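The Arm Is the Cheap Part

What a small cookware rental and staging company learned while pricing a robot it still hasn't bought

By Davina Strachan

The quote from Grunora ran to four pages, and Hamish Matheson has read it enough times that the staple has given out. He runs the back end of Skesside, a company that furnishes show kitchens for builders and then takes it all away again. Boards, knives, plates, pans. Somebody has to pack them, wash them, sort them and put them on a shelf, and in December Matheson was told to find out if a robot arm could do some of it.

He started with the price of the arm. Everyone does. It looked fine. Then he turned the page.

"There's a line that says integration, and it's bigger than the line above it," he told me. "I asked what was in it. I got a very pleasant phone call and no list."

I have been writing about warehouse equipment long enough to distrust a payback chart, and the one Grunora sent was a beauty. It showed the arm handling 660 items a shift and paying for itself in 25 months. To get there you had to assume two full shifts a day. Skesside runs one, and in slow months it barely runs that. You also had to assume that the items came down a belt, one at a time, facing the right way. Skesside doesn't own a belt.

Dwynwen Humphreys keeps the company's books and took the chart apart over a lunch hour. She put in one shift. She put in a service contract, which the chart had left out, and spare fingers for the gripper, which the sales rep had called "consumables" as if they were paper towels. She put in Matheson's own time, because he would be the one standing next to the thing when it stopped. Her version didn't break even until well after the warranty ran out.

"I wasn't trying to kill it," she said. "I'd like to have it. My numbers just have people in them."

The rival bid, from Prenton, was a lease. Lower up front, cancel after a year, software updates included. Matheson liked it until he asked who would own the training data from his own stockroom, and whether he could take it with him if he switched. He is still waiting for that answer in writing.

What he has pushed for since then is a paid trial on real goods, and this is where I think he's ahead of bigger buyers. Sales demos tend to use foam blocks and plastic cups. A kitchen is shiny metal, flat wood that leans on other flat wood, and dark handles bunched together. Purves, a two-room outfit that does independent testing, agreed to set up a trial with the arm carrying a camera at the wrist, working over an ordinary counter.
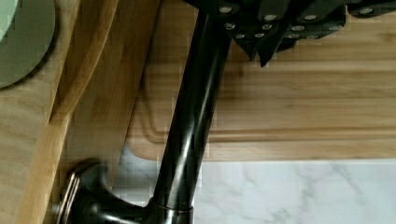

Niall Tosh, who wrote the test plan, wants the budget to follow the item list. His plan has 192 attempts in it, split among the goods Skesside handles most, and each one gets marked as a clean pick, a pick with help, or a miss. A pick with help counts as labor. That one rule, he says, changes more business cases than any discount he has seen a vendor offer.

Glossy surfaces worry him most. A bright streak of reflected light can look like an edge to a camera, and a fix might mean different lamps, a second sensor, or both. Neither was in the quote. When Matheson asked Grunora about lighting, he was told it was "site preparation," which is to say his problem and his money.

Afiq Ismail, who works the sorting bench, asked the question I'd have put first: what happens to the chipped plates? Right now he feels for chips with his thumb as he stacks. The arm won't, and a second inspection station costs roughly what the lease does for a year.

Matheson has 28 days left before the Prenton offer expires. He has asked for an extension and for the data clause again. He has also priced a better dishwasher and two rolling racks, which Humphreys has already moved to the top of her spreadsheet.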